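4.2 The open day session

The second part of the study took place during the Dilberg open day, on a Wednesday in May. Visitors came through the office in small groups and could stop at any of the desks where data was being recorded. The task shown at the desk in this section was the handling of small white plastic parts, among them a socket faceplate and a back box, with hand-held grippers. We chose it because the parts are light, stiff and close to each other in color, and because most visitors have seen a wall outlet and need little introduction to it.
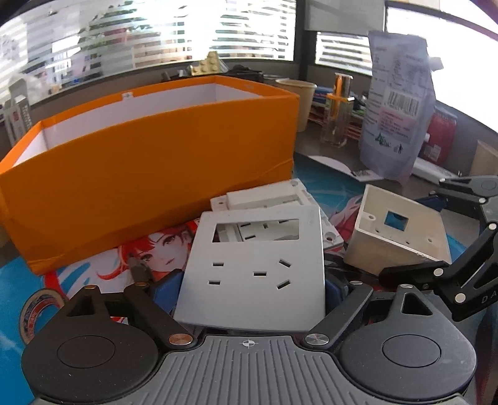

Dutden Group, Workplace Robotics Section
Correspondence: Dutden Group, Dilberg site

Figure 3. Faceplate and back box at the open day desk, seen from the hand-held gripper.

Each visitor was given a two-minute introduction and then allowed to try the gripper. No script was read out. The operator named the parts, pointed out the cutout in the faceplate, and asked the visitor to pick up any one part and put it down again somewhere else on the desk. Of the 41 visitors who stopped at the desk, 33 agreed to take part. The other eight watched and were not recorded. Participants filled in the short form of the Wasel questionnaire directly afterward, standing up, which may have shortened some of the written answers.

The recordings were stored under the Jurčo naming scheme used in the first part of the study, so that episodes from visitors and from trained operators could be compared without relabeling. An episode began when the visitor took hold of the gripper and ended when the part was released. Episodes in which a second person reached in to help were kept and marked.
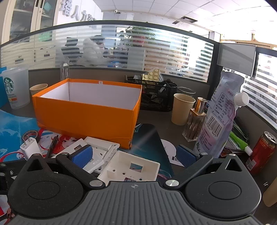

Our main interest was in how people without training deal with a desk that has not been cleared for them. In earlier demonstrations at the Dilberg site the parts were laid out on a bare surface, and several visitors remarked that this did not look like anybody's work. For the open day we left the desk as it was. The enclosure parts lay in front of an open orange box, on an illustrated mat, with a roll of tape, a pen and a power adapter close by. A thin white part against a printed background is harder to pick out than the same part on plain gray, and we had expected more failed grasps for this reason. The form asked about this directly, and answers were mixed. The limit of 200 episodes set for the day was not reached.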